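Lab 4: Checking the wrist view before recording
Updated 26 March 2024, E. Odukoya

Do this lab after the arm loads in the simulator without joint errors. Each team in the Ugwu section needs one working login on the Gastent server and a copy of the class scene file. Work in your own branch.

## 1. Set the simulation

1. Open `config/sim.yaml`.
2. Set `steps_per_episode` to 488.
3. Set `control_rate` to 72.
4. Leave `seed` at 2000. Grading uses the same value.
5. Save and restart the simulator. A reload from the menu does not pick up the new control rate.

## 2. Load both arms

Run `load_scene --arms 2`. If only one arm loads, the second URDF path is wrong. Paths are relative to the repo root and are case sensitive.

Send both arms to the home pose, then open both grippers fully:

```
arm home --all
grip open --all
```

Wait for the command line to return before sending anything else.

## 3. Check the wrist view

Switch the viewer to the wrist camera and save one still. Check these points:

- Both finger pads of the near gripper show, one on each side, with a clear gap between them.
- The far edge of the table crosses the picture close to mid-height.
- The far gripper shows beyond the table and looks smaller.

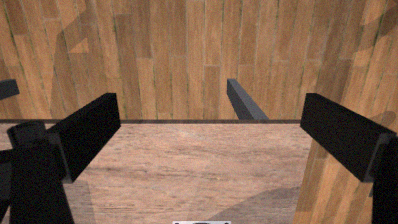

If the pads overlap the center, the camera offset is still at the default. Edit `cam_offset` in small steps and save a new still after each change. Do not change the field of view; the Brestora training script expects the stock value.

## 4. Turn in

Commit the config file and your final still. Name the branch `lab4-` plus your team name. Logs over 1000 lines should be zipped first.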